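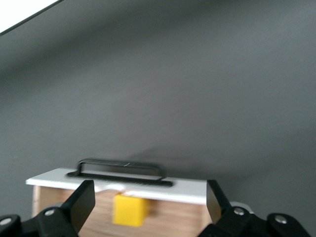 Section 7 covers the wrist camera view and the finger pads on the Nalter cell. Do these checks after any work on the gripper, and again whenever the wrist mount has been loosened. You need the cell in manual mode with the arm at the test pose, facing the lidded wooden box. Both finger pads must show low in the view, one to each side, with the black handle on the white lid higher than the two fingertips. The yellow cube at the front of the box sits between the tips and serves as the sighting point.

7.1 Checking the view

1. Switch the cell to manual and enter service code 2129.
2. Call up pose 62 on the pendant. Keep your hand on the enable switch until the arm stops.
3. Open the live view. Compare it with the reference view at the start of this section.
4. If one pad sits clearly higher than the other, loosen the camera clamp a quarter turn and rotate the camera until they match.
5. Tighten the clamp and save the view.

Note: A soft shadow on the gray wall behind the box is normal. Do not move the lamps to get rid of it.

7.2 Checking the finger links

1. Press the emergency stop and hang your lock on the main switch.
2. Look at the bolt heads on the links of both fingers. They should sit flush, with no gap under the head.
3. Move each finger by hand through its full travel. It should move freely — any grinding means the link has to come off for cleaning (see Section 4).
4. Wipe the pads with a dry cloth. Replace a pad that is cracked or has a lifted edge.
5. Remove your lock, reset the stop and repeat 7.1.

CAUTION: Never reach between the pads while the cell has power, even in manual mode. The fingers can close without warning after a reset.

Write the result in the cell log with your initials. If the view will not save, call Afroza Abeysekara in cell support before running any parts.

Stover Cell Support, Gikholm site | Contact us | © Stover. All rights reserved. | Back to top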